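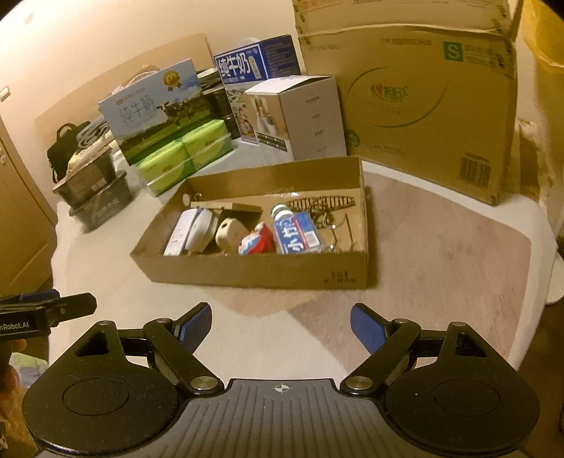
Floors again, by popular request

A few of you wrote in after the February post asking how I keep grit from chewing up my floors, so I've put my answers in one place. We bought this house with 95 years of other people's feet already on the boards, and I've made most of the mistakes there are to make!

Sweep before you mop. I know, I know. But wet grit is basically sandpaper, and I used to drag it all over the hallway with great enthusiasm.

Use way less cleaner than the bottle says. My neighbor Aslı Keskin talked me into one teaspoon of dish soap in a gallon of warm water, and the sticky film by the stove was gone in two washes. Wring the mop hard, then wring it again — wood hates a puddle.

Felt pads on chair legs fall off. The stick-on ones last me a month or so, and the nail-on kind are still going after three winters (just don't use them on anything you'd mind putting a nail in).

Scuff marks: try a clean tennis ball first. If that doesn't shift it, a dab of baking soda on a damp cloth, rubbed gently, then wiped off with plain water. Test it behind a door.

For squeaks, puff a little talcum powder into the gap and walk back and forth over it. My top stair still complains in dry weather, so if you've got a cure for stairs, please leave it in the comments.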